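Refurbished Dell towers, opened up, cleaned out and sold by the each

Nistosetti Computers - Desktops - Refurbished towers

I've been selling these black and silver Dell towers for a good while now and they're still the machine I point people to when they come in asking for "just a normal computer". You know the sort: sits under the desk, has a door on the side, and you can swap bits in and out of it without a heat gun and a prayer. If you've got a kid doing schoolwork, a front counter that needs a till, or a shed full of old scanners and printers that won't talk to anything modern, have a read.

Price is $100 for a tower as listed, pickup from the shop in Dallelby. Stock code is 746 if you're ringing up, and please do use it, I've got a few other black boxes on the shelf and I will get them muddled.

What you get

The tower, a power lead, and a hard drive with a fresh install on it. No monitor, no keyboard, no mouse. I do have a tub of secondhand keyboards by the door (five bucks, pick your own, some of the letters are a bit worn) and the monitors live on their own page.

I also do them as bare cases for tinkerers, which means the processor and memory come out and you supply your own. Those go for less, so email me and I'll tell you what's on the bench this month. Bare ones are popular with the TAFE crowd around August, so don't leave it too late if you need a few the same.

Why I like working on them

The colour coding! Whoever thought of it deserves a beer. The bits you're meant to touch are blue - the release latch, the tabs along the expansion slots, the clips on the hard drive - so if you're in there for the first time you can follow the blue and mostly stay out of trouble. Lay the thing on its side, get the panel off, and the whole works is looking up at you. I've had customers who swore they'd never open a computer swap their own drive at my counter while the kettle boiled.
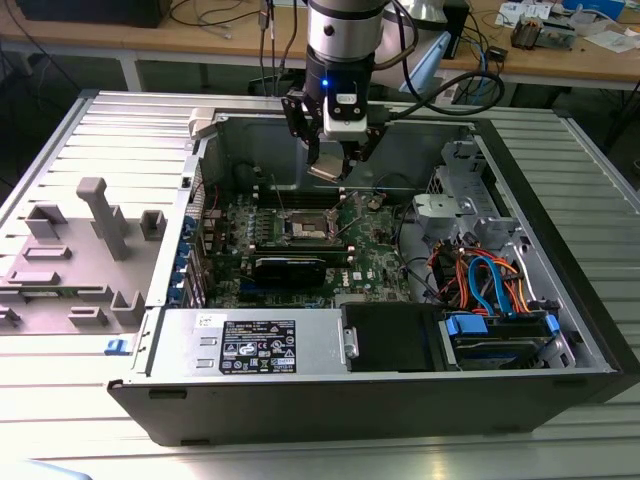 The other thing is room. I've got big hands and I've skinned my knuckles in plenty of small form factor boxes over the years, and I don't get that with these. You can get at the memory slots with the graphics card still in, and the drive sits down in its own bay where it isn't tangled up with everything else. The side panel is a chunky moulded thing on the inside, so put it down somewhere it won't get stood on. I keep mine flat next to the case on the bench and that's worked fine for years.

What I do to each one

Every tower gets stripped, blown out and wiped down. The old thermal paste comes off and new paste goes on (complete ones only, obviously, there's nothing to paste in a bare case). The coin battery gets replaced whether it needs it or not. Then it runs for 48 hours on the test shelf with the lid on, and if it so much as hiccups it goes in the parts pile.

The used drives come from a wholesaler, Hendriks, who wipes them before they get to me, and I wipe them again anyway. If you'd like a new solid state drive instead, tell me when you order and I'll fit it and charge you for the part only. It makes a massive difference, by the way. Best money you'll spend on an older machine.

Things to know before you buy

They're used, so expect scuffs. The silver bits mark easily and I don't touch them up.

They aren't gaming machines. Some have a separate graphics card in them and some don't, so ask if that matters to you. The card you get will happily run a screen and play a video, and that's as far as I'd promise.

Measure your desk! A fair few people forget that a full tower needs space behind it for the cables. It's heavier than it looks too, so bring the car around the back and I'll give you a hand.

Warranty and returns

Complete towers come with 7 months on parts and labour, back to the shop. Bare cases get a working power supply and a handshake. If you bring one home and it's not what you were after, bring it back in the same condition and I'll swap it for something else on the shelf or refund you, less any drive upgrade I've fitted.

Delivery

Free drop-off anywhere in Dallelby. I do a run out to Nerkthorpe when there's enough to fill the wagon, and it's cheaper than a courier - ask me when the next one is. For anywhere further I'll get you a freight quote, but have a look at what's selling near you first, as the postage can cost nearly as much as the computer.

Email or ring the shop with code 746 and let me know whether you want complete or bare.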